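## 4. Setting up a committee session in Turero

This section is for faculty advisers and student chairs who prepare a conference with Turero. Before you start, the school account must be active (see section 2) and the list of delegations must be uploaded.

### 4.1 Create the committee

1. Sign in with your adviser login and open **Conferences**.
2. Select your conference and press **Add committee**.
3. Type the full name of the committee. The short name on the placards is taken from this field, so please check the spelling.
4. Choose the rules of procedure. The Holroyd rules are selected by default. If your conference uses other rules, choose **Custom** and upload them as one file.
5. Enter the number of seats. One committee can hold up to 35 delegates.
6. Press **Save**.

**Note:** A country can have 2 delegates in the same committee, but it has only one vote. Mark these delegates as **Joint delegation**, or the voting list will be wrong.

### 4.2 Assign the chairs

1. Open the committee and go to **Dais**.
2. Add the head chair first, and then the deputy chairs.
3. For each person, choose what they can do: speakers list, motions, voting, awards.
4. Send the invitations. The chairs must accept before the opening session.

**Caution:** When you remove a chair, the private notes of this person are deleted also. Export the notes before you do it.

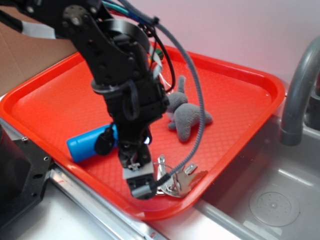

*Robotic arm over an orange tray on a sink counter.*

### 4.3 Prepare the speakers list

1. Go to **Session** and press **New list**.
2. Set the speaking time. The default is 2 minutes for the general debate.
3. Decide if delegates can yield their time. This setting can not be changed while a speaker has the floor.
4. Press **Open list**. Delegates can now ask to speak from their own device or by raising the placard.

If a delegate asks by placard, the chair must add the country by hand - press the plus sign and type the first letters.

### 4.4 Print the placards

1. Go to **Documents** and select **Placards**.
2. Choose the paper size and press **Print test page**.
3. Fold the test page and read it from the last row of the room. If the name is too small, change the letter size and print the test again.
4. Print the full set.

Conferences which use the Grandovach badge template should select it here - it does not change the placards. Files from Raltik must be converted first, as explained in section 7.

For questions about this section, write to Florencia Leiva through the **Help** page. Messages received on Friday after 4 p.m. are answered on Monday.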